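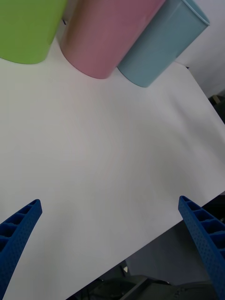 Nikari Finger Kit, two-gripper set
Reviewed by Adaeze Ekpo

I bought the Nikari kit with our own equipment money at Brakura, where I plan purchases for a small handling lab. We paid $468 for it through Kirkier, and that covers fingers for two grippers plus the mounting hardware. The part you are paying for is the row of open cells along the inside of each blue finger. Solid fingers push on a thing until it moves or dents. The ribbed kind is supposed to give a little and follow the shape, and since most of what we pick up is light plastic cups on a white table, that was the reason to try it. I had a line of $1,000 in the budget for end-of-arm parts for the half year, so this took up nearly half of it before shipping.

The order went in during February 2021. Kirkier quoted one lead time on the website and a longer one in the confirmation email, and the second number was the right one. If you are planning a project start, use the email. I had written the first number into our schedule and had to move a demo because of it. The box was packed well and nothing was damaged.

What comes in the box: the fingers, mounting blocks, screws, a hex key and a folded sheet of instructions. The sheet is fine for installation. It says very little about maximum load and nothing about replacement intervals, and those were the two things I needed in order to make a budget. I wrote to Kirkier and got a load figure back the next day. For replacement they said it depends on use. I understand that, but I still have to put something in the spreadsheet.

Installation was easy. The holes lined up with our grippers and I did not have to buy an adapter plate. Check this before you order, as adapter plates are sold separately and are not cheap for what they are. The screws are short and the heads strip if you lean on them, so I replaced ours with better ones from the drawer.

Our standard test is a plain one. Cups stand in a row, some small object goes on the table in front of them, and the arms have to pick up and place without knocking the row over. We leave very little space between the cups, so a wide finger is a problem. The Nikari fingers narrow toward the tip and that helped more than I expected. They are long, though, and the length means you have to redo your approach heights. Set aside a day for it. I did not, and the day came out of something else.

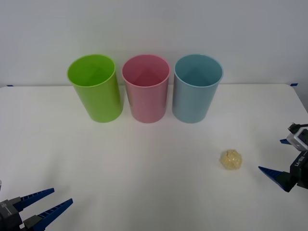
On cups they are good. The grip settles against the side and the cup comes up straight. We ran 200 picks on cups before I was willing to write anything down, and I have no complaints about marks or cracked rims. Small soft things are less reliable. A wad of crumpled paper can fold up between the ribs and hang there when the gripper opens. It falls off with a shake, but an unattended program does not know to shake, so we had to add a step for it. If most of your work is paper, foam or cloth, I would look at something with a flat pad.

The bumpy texture on the outside surface seems to do nothing for us. It does collect dust. A damp cloth takes it off, but the cells on the inside take longer and you will want a small brush.

Now the money, which is why I expect most people are reading. The alternative on my list was the Barta pad set. Barta is cheaper up front and you can buy single fingers. Nikari only sells them as the full set, so if one finger breaks you are buying all of them again or waiting for Kirkier to have an odd one in returns. Chinyere Ogundipe, who signs off on our orders, asked about this before I did, and she was right to. We ended up putting a second full kit into next year's plan as a spare. That means the real cost to us is two kits, and I would tell anyone comparing prices to do the same math. With shipping, two kits take almost all of the $1,000 line and leave nothing for cable, tape or screws.

There is a discount, but only if you order 5 or more kits. A school or a bigger lab might get there. We will not.

Wear so far is light. The tips on one side have started to look a bit shiny where they touch the table, which is probably my fault for setting the height too low in the first week. The ribs are all intact. I will look at them again in June and update this page if anything has changed.

Some things I would want to know before ordering:

Ask Kirkier for the lead time in writing.
Ask for the load figure in the same message.
Check your hole pattern against the drawing, which is on the Nikari product page under downloads.
Put a spare kit in the budget from the beginning.
Plan a day for new approach heights, more if you run two arms that share a table.

Would I buy it again? For cups and similar rigid, light things, yes. The results were better than with our old flat fingers and I spend less time resetting the row. For a mixed set of objects I would buy the Barta pads first and see how far they get you, then spend the rest of the money if they don't do the job. If Nikari starts selling single fingers I would move my rating up by one.

Rating: four out of five for the fingers, two out of five for the way they are sold.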